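Ticket 364: Stain and dull patch on Koskela table top
Product: Koskela table, light finish
Opened by: Jouko Oksanen, Stiranville
Status: waiting on customer

Customer reports a dark streak in the top that does not come off with a damp cloth. He also sees a whitish patch when he sits facing the window and asks if the finish has failed. He was asked to check the middle of the top first. 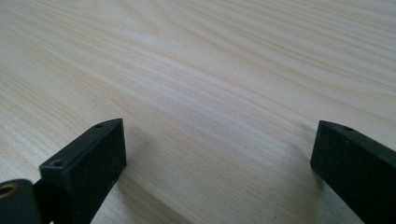
Is the pale sheen across the middle a fault in the finish?
Reflected light causes it. Move your head to one side, and if the patch moves too, the finish is fine.

Customer replied at 8:10. Patch moves. Closed that part.

Second item, the streak. Customer says it was there before October and has been wiped with Grikum spray several times. Told him to stop using the spray until we know what the mark is.

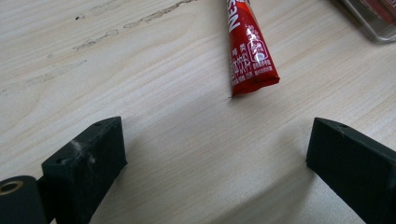 Streak and scuffs at upper left, red stick packet on the table.

Marks sit in the grain and look like grime or worn finish. Can't tell which from here. Steps sent:

1. Clear the top and wipe with a cloth wrung out in warm water and a drop of dish soap. Dry right away.

2. Compare with a clean area in the same light. 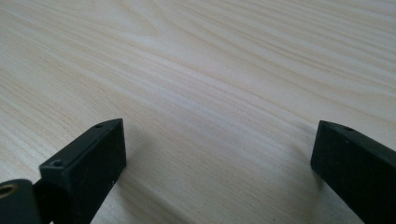

3. If the streak is still dark, rub lightly along the grain with the Gernholm pad, 10 strokes, then stop and check.

4. If the wood feels rough, do not sand. Reply to this ticket and we will quote a refinish.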